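Teaching by demonstration: frequently asked questions

For people booking bench time at Gronow and for anyone sending us a task to record. 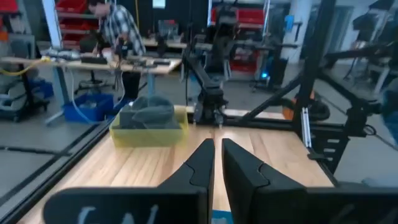 Most of the questions we get are about how the teaching is done and what you need to prepare. If yours isn't answered on this page, write to Elis Nicholas at the Gronow desk.

What does "teaching by demonstration" mean?
A person does the task with the robot's own arms, and the system records joint positions, gripper opening and the camera views while they do it. The recordings are then used to train a policy that tries to do the same task by itself. You do not write any code for the task.

Do I move the arms by hand or by remote control?
Either. For hand guiding, you hold the arm at the wrist and move it through the task with the motors slackened. For remote control you sit at the leader arms and the bench arms follow. We use remote control for anything with two arms, as it is hard to guide both by hand and keep your own hands out of the camera view.

How many demonstrations do I need?
It depends on the task. Picking up one rigid part from a fixed spot needs few. Cloth needs far more, because it never lies the same way twice. Our largest set so far, Darkulia, has 3,892 demonstrations of cloth handling.

Can I record on my own?
After your induction, yes. The induction takes 2 hours and is run by Keegan Pearce. Until then someone from the team has to be in the room with you.

What counts as a bad demonstration?
Dropping the item and picking it up again is fine, and we keep those. Please discard a recording if you bumped the table, if a tracking warning came up, or if you stopped halfway to talk to someone. Press the left pedal to discard and the right pedal to save.

Should I go slowly?
Go at a steady pace. Long pauses cause trouble in training, as the policy learns to pause as well. If you need to think, do it before you press record.

Do I have to put the items back in the same place each time?
No. Move them a little between recordings and turn them round now and then. Keep everything within reach of both arms.

Why did the arm stop following me?
You have probably moved the leader faster than the follower is allowed to go. Let go of the triggers, wait 3 seconds and line the arms up again. If it happens repeatedly, note the time and tell Keegan.

Where do the recordings go?
They are copied to Foment, our storage server, at the end of each session. Check that your session is listed there before you leave. Anything marked as discarded is not copied.

Can I use my own grippers?
Only if they fit the Nitport mounting plate. Drawings are available on request. Allow time for recalibration, which has to be done again when you take them off.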